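Reviewing the Prekix Starter Gripper Kit: Can It Handle a Tea Packet?
Final project report, Automation Studio, June 23, 2021
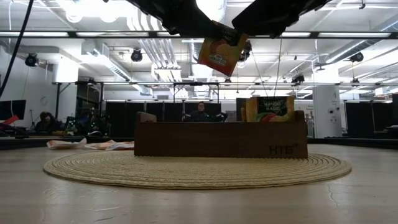

Figure 1. The gripper holding a tea packet over the wooden box, with the Mango Magic packet standing in the box.

1. What we set out to do

Our group was asked to pick a commercially available automation product and review it the way a small business might. We chose the Prekix starter kit, a two-finger gripper with its controller and programming software, sold by Rillard. The brochure says it suits "light packing and sorting". We wanted to know what that means once you hand it something thin, slippery and a bit floppy — so we went with tea packets.

2. The kit

Setup took us one long afternoon. The mounting plate fitted our arm straight away, and the manual is really well organised, with colour diagrams for every step (the cabling chapter is the weak spot, and we had to read it twice). The software lets you save a grip as a named profile, and by the end of the project we had seven of them. Our favourite was the one called "soft pinch", which closes the fingers slowly and stops at the first sign of resistance.

3. Method

The task was to pick up one packet, carry it over the box and lower it in so it stood upright. We kept the box on a round woven mat for all the trials. A successful trial meant the packet ended up inside the box, standing, with no tear in the paper. We ran 200 trials in total, changing the grip profile and the starting angle of the packet as we went.

4. Results

The gripper failed in 21 trials, which was far better than any of us had predicted! Most failures came at the release, when a packet clung to one finger and tipped over on the way down. Picking up was the strong point. Even when a packet hung crooked in the fingers it usually stayed put for the whole move, and a small wrist correction before lowering fixed the angle.

We also tried the Stenunum rubber pads, a cheap add-on for the fingertips. They gave a firmer hold but made the clinging worse, so we took them off again.

5. Would we recommend it?

Yes, with pleasure. For a café or a gift-box maker with modest volumes, the kit is forgiving and fun to program — first-year students could get a working demo out of it in a day. We would like to see a better cabling chapter and a release setting that opens the fingers in two stages. We wrote a rough version of that ourselves, and it is in the Abbasi folder on the course drive along with the trial log and all the grip profiles.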